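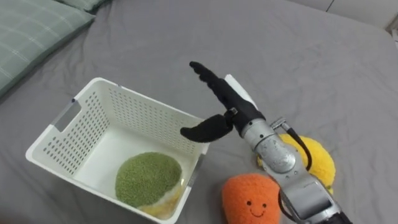

Hegazy wrote to us after the first release and asked why the toys are put in the basket one at a time, and why the operator does not push them together first and take two. It would be faster, Hegazy said, and a learning system should see fast work too. We agree it is faster. We kept one toy per grasp in this version because our labels are made per grasp, and a double pick has no good label yet.

Braledel Bed Tidying Set, data card
Version of June 14, 2023

Summary

Braledel is a set of 147 teleoperated episodes in which a humanoid robot puts soft toys into a plastic basket on a bed. It was recorded by the Sellosden project for training and testing imitation policies. Every episode has the head view, one fixed view of the room, joint positions of both arms, and hand commands. The text instruction is stored one time per episode.

Setting

The room is furnished like a normal bedroom: a wide bed with a gray fitted sheet, two pillows at the headboard, a wardrobe and open shelves. The sheet is not ironed or stretched again between episodes, so the wrinkles change during the day. Please do not use the wrinkles as a landmark. The basket is white with many small holes in the sides, and depth estimates on it are poor.

Collection steps

1. Place the basket near the head of the bed and the toys on the sheet. Positions are taken from the layout list, and the operator does not choose them.

2. Start both recorders and wait for the sync mark in the Enano log. If the mark does not come in 12 seconds, stop and start again.

3. Move the hand down on the toy from above and close the fingers slowly. The plush is soft, and a fast closing pushes it away on the sheet.
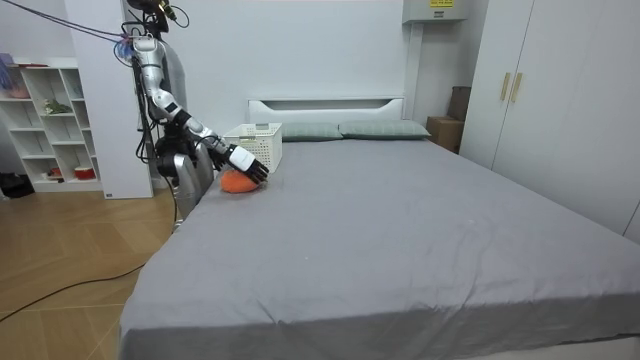 4. Lift, carry over the rim, open the hand. If a toy falls outside of the basket, continue and pick it again. Do not delete the episode.

5. Bring both arms back to the start pose before you stop the recording.

What is in the fixed view

The fixed view shows the robot beside the bed together with most of the room. We use it mainly for checking the labels, but it can be used as a second input. The raised arm passes over the basket and the pillows in many episodes, and there the basket may be partly hidden for some frames.
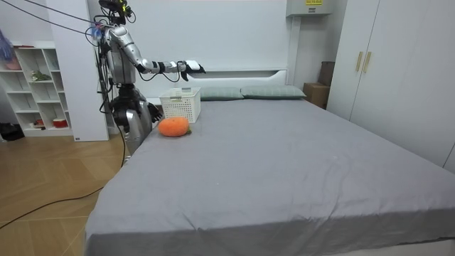

For these frames the basket position in the label file is copied from the last clear frame, and the field "carried" is set to 1. If you train a detector, we recommend to leave out these rows.

Known problems

The head camera sees only a part of the bed. When the robot leans forward, a toy at the near side can leave the view and come back later.

The cable at the forearm is visible in the head view and can cover a toy. We did not mask it.

In 23 episodes the head view and the joint data have an offset of more than one frame. They are listed in sync_notes.txt and are not part of the test split.

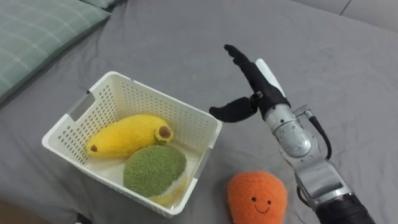 Head view: toys in the basket, the orange one still on the sheet.

Splits

Train and test are divided by layout and not by episode, so a layout in the test split never appears in training. Failed grasps are kept in both.

Planned changes

A second version is planned for July, with 300 episodes and a per-object label that can also describe double picks. The file names of the present version will stay the same.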